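Tray-and-divider sandwich station goes on show at Maltham

1/17/20

A single-tray sandwich station has been set up for viewing at the Maltham catering rooms, where kitchen staff from three local sites are looking at how cold fillings are laid out and put together. The layout was drawn up by Kusum Kandpal, who runs the cold counter at Skerier, and follows a trial in her own kitchen that began in July.

The station takes up one white table. It has one tray, one clear box for the leaf vegetables, upright acrylic dividers to either side and holders for the items that are kept in slices. Everything that goes into the sandwich is within reach of a person standing in one position. No drawers or shelves are used, and the fillings stay in view for the whole of the build.

Kandpal said the older counter at Skerier kept its fillings in deep tubs along the back wall. Staff had to lean over the bread to reach the meat, and the tubs at the far end were used less than those at the near end. The new layout brings the fillings in towards the tray and gives each one a fixed place.

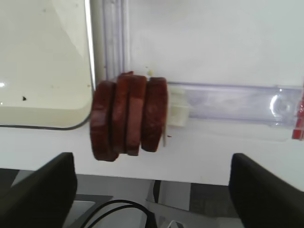

Sliced meat was the first item to be moved. In the deep tubs it was laid flat, one slice over the next, and the slices had to be peeled apart before they could be used. The station keeps the round, dark slices on edge instead. Four of them stand side by side against a small white clip on a clear rail, with the flat face of each turned to its neighbour. A slice is then taken by its rim and lifted straight up. Kandpal said that thick slices suit the method and that thin ones fold over at the top, so the cutting guide at Skerier was changed to match.

The rail does not need tools to fit. It can be lifted off for washing at the end of a shift, and a spare is kept so that the counter is not held up while the first one dries. Kandpal recommends that the clip is set before the meat is brought out of the fridge.

Tomato is handled in much the same way. It is cut across, and the pieces are stood up near the tray so that the cut face can be checked before it is picked up. Kandpal said that a tomato slice with a firm outer wall holds its shape under the meat, and that soft ones should go to the soup kitchen.

The build order was the subject of some debate among the visiting sites. Mwende Odera, who manages the lunch service at Plarkitbridge, prefers leaf on both sides of the tomato. Her view is that the bread stays drier for longer if it never touches the cut face. Kandpal uses leaf once only and accepts that her sandwiches are best eaten within the hour. The Plarkitbridge counter makes 501 rolls in a working week, most of them before eleven in the morning, and a large share of those are not eaten until the afternoon.

Odera also asked about the height of the finished sandwich. A round roll with leaf, tomato and a thick slice of meat will slide if the layers are not centred. At Plarkitbridge the answer has been to press the lid down with a flat hand and wrap at once. At Skerier the stack is built in the middle of the tray and the lid is kept to one side, standing up against a clear holder, until the fillings have been squared up.

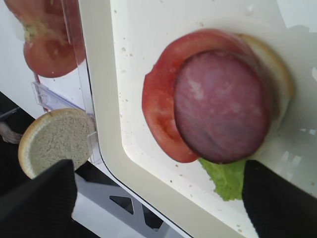 Leaf and cabbage

The leaf vegetables are kept in one shared box at the back of the tray. Shredded purple cabbage goes on the left and green lettuce on the right. Kandpal tried separate boxes during the first weeks of the trial and found that the second box pushed the dividers too far out for shorter members of staff. A single box solved that, at the cost of a little mixing where the two heaps meet.

The box has clear walls, so the level can be read from the front. It is filled to a line below the rim and topped up when either heap falls by half. Kandpal said that overfilling was the most common fault in the early part of the trial. Lettuce in particular springs back after it has been pressed in, and any leaf that stands above the rim is liable to be brushed out when a hand passes over it.

Cabbage is shredded by machine and lettuce is torn by hand. Odera said that her own kitchen cuts both, as tearing takes too long for the numbers involved. She did agree that a torn leaf sits better under tomato, and said she would try it on the smaller Saturday-style menu that Plarkitbridge serves to walkers. 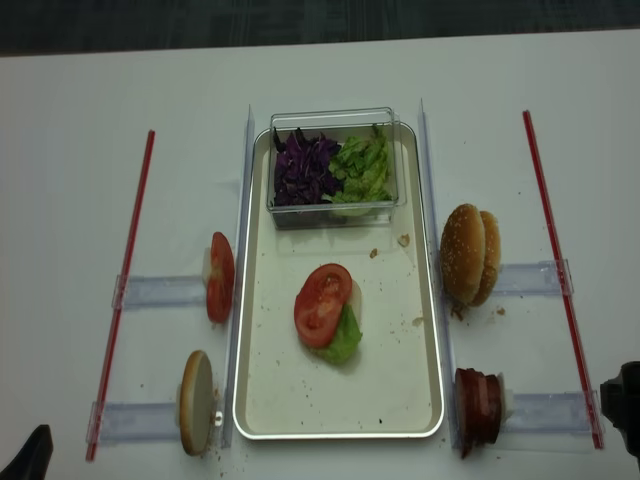
The box of cabbage and lettuce at the head of the tray, with leaf and tomato laid below it.

Dividers and edges

The upright acrylic panels were the part of the layout that drew most questions. They stand along the left and right of the tray and separate the build area from the stations at the sides. Their main purpose is to keep fillings and bread apart. Kandpal said a secondary benefit is that new staff learn the positions quickly, as the panels make it plain which items belong to the tray and which belong to the side.

Thin red rods lie further out, one to the left and one to the right. In Kandpal's layout they mark the limit for plates, wrapping and anything else that is not part of the sandwich. She used tape at first, but tape lifted when the table was washed down. The rods are picked up, wiped and put back at the same slant each time.

Visitors from the third site, Vishwakarma, asked whether the panels could be fixed to the table. Kandpal advised against it. A fixed panel leaves a seam that is hard to clean, and the table cannot then be used for anything else. Her own panels are taken down each evening and washed with the box. She said that scratches are the main form of wear and that a soft cloth should be used, with no scouring powder.

Crumbs remain the weak point of the design. The rolls shed when they are split and again when they are moved, and the raised rim of the tray holds the crumbs in. That keeps most of them off the table but leaves the base of the tray dusted for as long as work goes on.

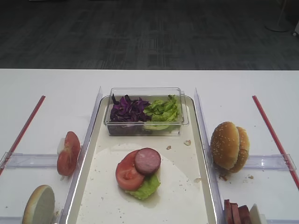

Kandpal has tried splitting the rolls on a separate board, and reports that it cuts the amount in the tray without getting rid of it. Her current practice is to wipe between batches. Odera suggested a lift-out sheet cut to the shape of the base, which could be shaken off and replaced. A sheet of that kind will be tested at Plarkitbridge first, where the trays are of a similar size.

Costs and next steps

Cost was raised by all three sites. Kandpal gave a figure of 100 pounds for one full station, excluding the table, with the panels making up more than half of that. The clear box and the tray were already in stock at Skerier. Replacement panels can be cut to order by any plastics supplier, and she advised asking for polished edges, as a sawn edge holds dirt.

Skerier now has 11 stations in use across its counters and has made 1000 sandwiches on the newest of them. Waste figures have not been drawn up. Kandpal said that the weighing was not done in the same way before and after the change, and that she would not put out a comparison until it had been.

Odera will run one station at Plarkitbridge beside the existing counter, with the same staff moving between the two. She intends to record the time from opening the roll to closing it, and the number of rolls that have to be rebuilt before wrapping. Vishwakarma has asked for the drawings but has not yet set a start date. Its kitchen works on a narrower bench, and the side stations would have to be brought in or moved to a trolley.

The Maltham station stays up until the end of the month. Kitchen staff who wish to use it should bring their own rolls and fillings, and should clear and wash the tray, the box and both panels before they leave. Drawings with measurements are held at the front desk.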